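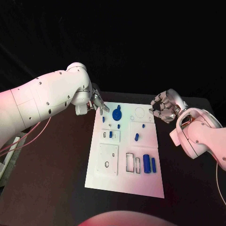
Both arms at the sheet, blue parts partly laid out.

The club picked the parts sheet task for the Closau round, so that is what the last 12 sessions have gone to. The rules are short. Each blue part belongs to an outline, a slot or a plate on the white sheet, and both hands have to be used at least once. A run is capped at 500 seconds.

Large parts are easy. The big disc has enough edge that the fingers can be a few millimeters off and still close on it. The thin rod is the problem. With the thumb and index finger nearly touching, the grip width reading is mostly noise, so we stopped using it and went by motor current instead. Our log now has 869 grasp attempts in it, nearly half of them on the rod or the pegs.

Notes from January, mostly for whoever takes over the code:

The left and right hands do not share a zero. Run the Amissah calibration script for each one separately and save both files. Loading the left file on the right side gives no error and a constant offset.

Slots before open outlines. A part set down on a drawn circle can be nudged later. A part that goes into a slot at an angle costs a regrasp.

Keep the approach height above the tallest upright part. We had it lower to save time and knocked over the same block in three runs.

Black backdrop stays up. Segmentation on the blue parts got worse each time we tried without it, and the colored light on the sheet is already enough trouble for the white plates.

The Emamora branch is the one to build from. Bulterberg has the older planner and will not compile against the new hand driver. Last good commit is tagged 1938.

Still open: the handoff from left to right for the long cylinder. It works in simulation.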